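Friday, after lunch

Right, the slug mucus. I finally got the Gesden samples out of the freezer and they're in much better shape than I feared (I'd half written them off after the power cut in January). Attila Major spun down the first batch while I was on the phone to the people at Jultance about the peptide columns, and we had clear liquid off the top by eleven. Lovely stuff, barely cloudy!

Plates went in last night, so I read them this morning before coffee. Staph first. The raw mucus did next to nothing, same as last time, but fraction 3 gave a proper clean ring on every plate, with edges you could run a ruler along. I measured them twice and then made Lilla Csizmadia measure them again without telling her which was which, and she got the same as me to within a hair. E. coli couldn't care less about any of it, sadly.

Diluted 1 in 50 the ring is still there, smaller and a bit fuzzy. I'd like to go further down but there isn't much of fraction 3 left, so that waits for the Borna slugs.

The mass spec trace has a fat peak at 1170 which I don't remember from the autumn run. Could be our peptide, could be something off the tubing – Attila thinks tubing, I think he's a pessimist. Running a blank will settle it. Must remember to book the machine before the Boros lot fill up the whole week again.

Still bothered by the heat test. I boiled a bit of fraction 3 for ten minutes and it worked just as well afterwards, which sounds great, except the control tube was labelled in my worst handwriting and I can't swear I didn't swap them. Doing it again with printed labels.

Other bits: the shaker is making that ticking noise, the agar is nearly gone, and whoever set the incubator alarm please show me how to turn it off.
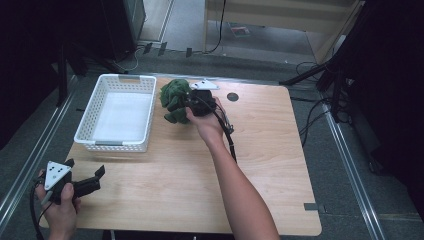
Also need to ask Lilla whether the Borna slugs were fed on lettuce or on the bran mix, as the Gesden ones only ever had lettuce and I don't want to be comparing diets by accident. If it was bran, I'll hold back a few and switch them over before we collect anything.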